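Jilareo Audio Psalms - Frequently Asked Questions
2 min read

What is Jilareo?
Jilareo is a free app for listening to the Psalms and daily prayers on your phone. It is made by Prilten and works on most phones and tablets.

Do I need to be online?
Only for the first download. After that each psalm is kept on your device and plays without a signal. The full set takes up 600 MB, so use wi-fi if you can.

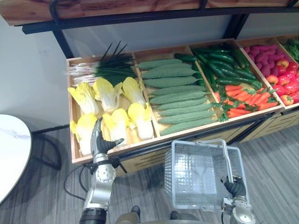

One listener wrote to us that the evening readings went too fast for her prayer group, and asked if they could be slowed down. They can. Open Settings, tap Reading Speed and move the slider to the left. The change applies to every reader's voice.

Can I use it in a church service?
Yes. You may play any recording during worship or a study group without asking us. Please don't sell copies or put them on other websites.

How do I set a daily reminder?
Tap the bell and choose a time. You can have up to 10 reminders - handy if you keep several prayer times.
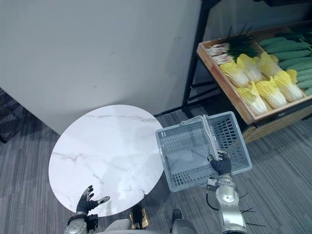 Why does Psalm 146 stop early?
This was a fault in the first version. Update the app, delete the old recording and download it again.

Will there be other languages?
Bramow is recording a second set for us now. We hope to add it in June.

How can I support the work?
There is a Donate button on the main menu. Gifts pay for studio time and storage - the app stays free either way.

We use cookies to remember your settings. Accept | Manage
Contact us | © Prilten | Back to top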